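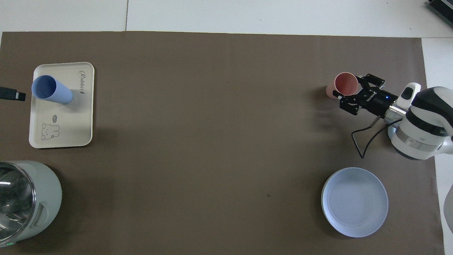
# Unit 7: Cup and Plate Handling

Course handout, manipulation lab. Read this before your bench session. Sections 1 to 4 are background, section 5 is the lab procedure, section 6 is what you turn in.

## 1. What the unit covers

In Unit 6 you moved foam blocks between taped squares. The blocks were all the same size, they did not roll, and any face was as good as any other for grasping. Tableware is harder. A cup has an inside and an outside, a wide end and a narrow end, and it rolls in an arc when it is lying down. A plate is low and flat and gives the fingers very little to hold.

The task set is called Costix. You will see that name in the config files and in the folder where your recordings are saved. The base task is to pick up a cup that is lying on its side and place it upright on a target. The extended task adds the plate.

By the end of the unit you should be able to:

- choose a grasp on a cup lying on its side and say why you chose it
- record a set of teleoperated demonstrations that follow a written protocol
- label failed attempts using the failure codes in section 4
- replay a recorded trajectory and explain where and why it drifts from the original

## 2. The bench

Each bench has one arm, one two-finger parallel gripper, a camera mounted above the wrist, and a dark mat over the white tabletop. Leave the mat where it is. The table calibration was done with the mat in place, and its thickness is part of the height offset. If you find the mat has moved, stop and rerun the table calibration before recording anything.

The wrist cable hangs in a loop between the wrist and the arm. Before every session, jog the last joint slowly through its full range with the gripper open and watch the loop. It should not catch on the fingers or pull tight. If it does, ask for the cable to be re-dressed. Do not tape it yourself. Tape left on the wrist last term got into the joint gap and we lost the arm for most of August.

The objects for this unit are:

- pink plastic cup
- light blue ribbed plastic cup
- cream tray with the rabbit drawing
- pale blue plate with the wide rim

The two cups do not behave the same way. Do not assume a grip force that worked for one will work for the other. Record which cup you used in the session notes, every time. "Cup" by itself is not enough, and recordings with that note will be sent back.

The tray is used as a place target and also as an obstacle. Its rim is only slightly raised, but that is enough to catch the lip of a cup if you come in too low and slide. Set your approach height from the rim, not from the tray floor.

Other items at the back and sides of the table are not part of the task. They stay in view because we want recordings with some ordinary clutter in them. Keep them out of the workspace limits listed in the bench config.

## 3. Grasping a cup on its side

Think about the cup as a slightly tapered tube, open at one end. When it is lying down there are three practical ways to take it with a parallel gripper.

**Across the body.** The fingers close on opposite sides of the tube, with the closing direction at a right angle to the long axis. This is the easiest grasp to find and the most forgiving of small position errors. The taper means the fingers do not sit flat, so the cup may turn a little as you close. The wrist then has to rotate through a quarter turn to stand the cup up, and you need to check that the arm can do that from where it is. Many first attempts fail here, with a good grasp and no way to finish.

**At the rim.** One finger goes inside the open end and one stays outside, pinching the wall. This needs much less opening width and works on cups too wide for the gripper. It also bends the wall. On soft plastic the rim will flex and the cup will hang at an angle you did not plan for.

**Near the base.** The fingers close across the narrow end. The stiff bottom of the cup keeps the wall from collapsing, so you can use more force. The weight is then mostly on one side of the fingers, and the open end tends to droop.

We recommend the body grasp for your first ten recordings. After that, try the base grasp and compare.

### 3.1 Which way is the mouth facing?

The direction of the mouth decides which way the wrist must turn. If you grasp first and work it out later, you will end up placing the cup upside down, or running into a joint limit halfway through the turn. Look at the mouth direction, decide the turn, check the last joint reading, then approach.

In the protocol, mouth direction is written as a clock position seen from the operator's chair. Twelve is away from you, three is to your right. A cup lying with its mouth pointing left is "mouth 9." Use the nearest hour.

### 3.2 Ribs

The blue cup has ribs running along its length. In the body grasp the fingertips can land on a rib or between two ribs, and the cup can shift by a small rotation when it settles. This is normal. Pause for half a second after closing so the shift happens before the lift starts. If you lift right away, the shift ends up inside the lift motion and the recording is harder to learn from.

### 3.3 Force

Start at the default in the config. Raise it one step at a time. If the cup wall visibly dents, go back one step. Do not squeeze harder to fix a bad position. Open, back off, and approach again.

## 4. Failure codes

Use these codes in the label file. One code per attempt. If more than one applies, use the one that happened first.

| Code | Meaning |
|---|---|
| F1 | Fingers closed without holding the object |
| F2 | Object slipped out during the lift |
| F3 | Object held, but placed on its side or upside down |
| F4 | Contact with the tray rim or another object on the way |
| F5 | Joint limit or protective stop |
| F6 | Operator ended the attempt |
| F7 | Recording problem (dropped camera images, wrong file, no label) |

F6 is not a bad grade. If you can see the attempt is going wrong, ending it is the right choice. Failed attempts are kept and used in Unit 8, so do not delete them.

A worked case: the operator takes the pink cup across the body, lifts it cleanly, turns the wrist the wrong way, and hits a joint limit. The arm stops and the cup drops. The code is F5, not F2. The cup fell because the arm stopped.

## 5. Lab procedure

Work in pairs. One person operates and one keeps the log. Switch halfway through.

1. Log in to the bench computer and open Skotine, the recording program. Check that your pair name is shown at the top.
2. Power on the arm. Wait for the status LED on the wrist to show steady blue.
3. Do the cable check from section 2.
4. Open the camera view in Skotine. Confirm that both fingertips are visible and that the image is updating.
5. Place the tray on the left side of the mat and the plate on the right, clear of each other. Exact positions are up to you, but change them every five attempts.
6. Lay one cup on its side. Log the cup, the mouth direction, and where it is (mat, tray, or plate).
7. Start the recording, make the attempt, stop the recording.
8. Label the attempt before you start the next one.
9. Reset and repeat.

Start some attempts with the second cup on the tray. This gives the operator a choice of two cups and makes the target partly blocked. When the second cup is lying on the tray, the place target is the plate, unless your instruction card says otherwise.

For the extended task, the operator sets the cup upright on the plate, then regrasps it and returns it to the mat. The shallow center of the plate is the target. Cups placed on the rim usually tip, and the attempt gets an F3.

Hands stay outside the workspace whenever the arm is enabled. Press pause before reaching in to reset, even if the arm is not moving. The log keeper is responsible for saying "paused" out loud, and the operator waits to hear it.

The lab closes to unit work at 1630. Start your shutdown ten minutes before that. Open the gripper, move the arm to the rest pose, power off, and put the cups back in the bin under the bench.

## 6. What to turn in

- Your recordings, left in the Costix folder. Do not rename the files.
- The label file, complete, with one row for each attempt.
- A write-up of no more than two pages.

The write-up should answer these points:

- Which grasp did you use most, and how did the failures differ between the two cups?
- Choose one F3 or F4 attempt. At what moment could the operator have avoided it?
- Replay one successful trajectory with the cup moved by the width of one finger. Report what happened.
- What would you change in the protocol?

Include one plot of gripper opening against time for a success and a failure on the same axes. Label the close, lift, turn, and release.

## 7. Notes from the previous group

The last class left 3009 attempts in the shared set. Of these, 73 had to be thrown out because the label file did not match the recordings. In nearly every case a pair had labeled a whole batch at the end from memory. Step 8 was added to the procedure for this reason.

Several pairs reported that the plate was hard to see in the wrist camera when light reflected off it. Turning the plate does not help much. Moving it a short way across the mat usually does. If the rim is washed out in the view, move the plate and log the change.

Questions about the benches or the label format go to Urszula Olszewski. Bring the attempt number and the bench log with you.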